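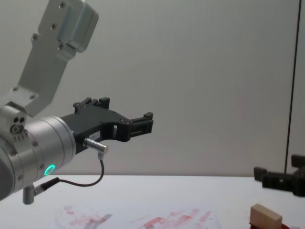

Cell diary, Cosville workshop, 30 October 2024

The two-arm cell was released for supervised work this morning, after Carolina Carrilho had signed the start-of-shift sheet. Yaw Ofori held the enabling device. I kept the log. Judite Caldeira attended until midday as observer for Antunes, who will take over the cell under the same rules once the present trial has closed.

The first hour was given to section 5 of the house code, on shared working space. As drafted in September, the section requires that two arms may enter the common zone over the table only where one of them is designated the holding arm and the other the moving arm, and that the designation be spoken aloud before the run is started. Mr Ofori asked whether a spoken designation was sufficient when the operator was alone. Ms Carrilho ruled that it was to be entered in writing in that case, and the wording has been altered accordingly.

Cable dressing was taken next. The code states that the lead between wrist and gripper shall be left with enough slack for full rotation of the wrist, and that no loop shall hang lower than the gripper fingers when the arm is in its raised position. Ms Caldeira considered the second half of that rule too strict for short leads. I recorded her objection. The rule stands until Jaime Cordeiro has given his view, and he is away until next week.

We then went over the rule on materials left on the table. Sheets carrying paint or ink may remain in place during a run if they lie flat and are included in the written layout. Loose blocks are to be entered on the layout as well, however small. I note that the layout form has no line for items brought in after the start of shift. I have asked for one to be added.

Run 1196 was stopped by Mr Ofori at the second step. He had released the enabling device on seeing Ms Caldeira lean over the barrier to read a label. She was outside the marked distance and the stop was not strictly required, but it was correct under the rule that any doubt is settled by stopping. It has been entered as a precautionary stop and no fault has been raised. The restart was delayed by 20 minutes while the full checklist was repeated. Ms Caldeira apologised, and asked that the barrier be moved back on her side.

In the afternoon Benvinda Carvalho telephoned on behalf of Urkex concerning the revision of the training record. She wishes every operator to be assessed again whenever a gripper of a different type is fitted. My own opinion is that a briefing would be adequate where the fingers alone are changed, and I told her so. She will put her proposal in writing.

The cell was closed with both arms at rest and power isolated. The key was returned to the cabinet and form 3365 countersigned by Ms Carrilho. Outstanding for tomorrow: the new line on the layout form, the position of the barrier, and a reply to Pokex about the spare enabling device, which they have promised twice and not yet sent.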